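Home | Contents | Previous | Next | Glossary

Chapter 5
Prize Pools and the Pari-Mutuel Draw

5.1 Introduction

A lottery operator must decide, before the first ticket is sold, how the money taken in will be divided between prizes, retailer commission, operating cost and the beneficiary. Chapter 4 dealt with the odds of a matrix game. In this chapter the odds are taken as given and attention turns to the prize side: how a pool is formed, how it is split between tiers, and what happens when a tier has no winner.

Two methods are in general use. Under a fixed-prize method, each tier pays a stated amount per winning ticket, whatever the sales. Under a pari-mutuel method, each tier receives a stated share of the pool, and the winners in that tier divide it equally. Most large draw games combine the two. The lower tiers pay fixed amounts so that players can read the prize from the back of the ticket, and the upper tiers are pari-mutuel so that the operator's liability stays in proportion to sales.

The following terms are used throughout.

Prize pool: the part of gross sales set aside for prizes in a single draw.
Tier: a group of winning tickets defined by the number of matches.
Rollover: the carrying of an unwon tier amount into a later draw.
Reserve: money held outside the pool to cover fixed prizes when claims exceed the expected amount.
Roll-down: the transfer of an unwon top-tier amount to lower tiers in the same draw.

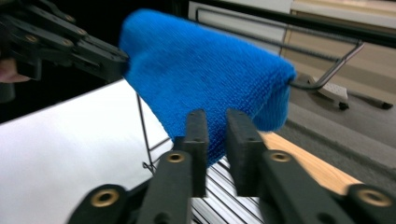

Figure 5.1. Blue microfiber towel draped over a dark wire frame.

5.2 Forming the pool

Let S be gross sales for the draw and p the payout fraction set by the game rules. The prize pool is pS. Fixed prizes are paid first. What is left is the variable pool, and it is this smaller amount that is shared among the pari-mutuel tiers. Students often apply the tier percentages to pS directly and arrive at a jackpot that is too large.

The number of fixed-prize winners is a random quantity. In a draw with low sales, a popular combination such as a run of birthday numbers can produce far more small prizes than expected, and the variable pool may shrink to nothing. The rules must say what happens then. The usual answer is a reserve, built up in draws where fixed claims fall short.

The Dramani game, used as the running case in this chapter, shows the difficulty on a small scale. It was set up by the Sulta lottery office with 2 fixed tiers and 3 pari-mutuel tiers, and a guaranteed top prize of 3,000 per draw. In its first 16 draws the guarantee was called on five times. Corina Bachmann, who prepared the original prize table, had assumed constant sales from draw to draw. Sales in May fell well below that level — the guarantee did not — and the reserve absorbed the difference.

5.3 Rollovers and sales

When the top tier is not won, its share is added to the top tier of the next draw. A larger advertised jackpot tends to raise sales, and higher sales raise the chance that at least one ticket wins. They also raise the chance that several do, in which case the amount per winner falls. Expected value per ticket does not therefore rise in step with the advertised amount. Section 5.6 derives the relation using the Poisson approximation from Chapter 4.

Some operators cap the rollover. Once the cap is reached, further money goes to the second tier or to the reserve. The Hultberg rules, revised by Nélida Paredes, use a roll-down at the cap, and the two approaches are compared in Section 5.7.

Share (16) | Comments (2)

Related sections
Matrix Games and the Counting of Combinations
Retailer Commission and Unclaimed Prizes
Annuity and Cash Options
Case Study: The Indatora Raffle
Answers to Selected Problems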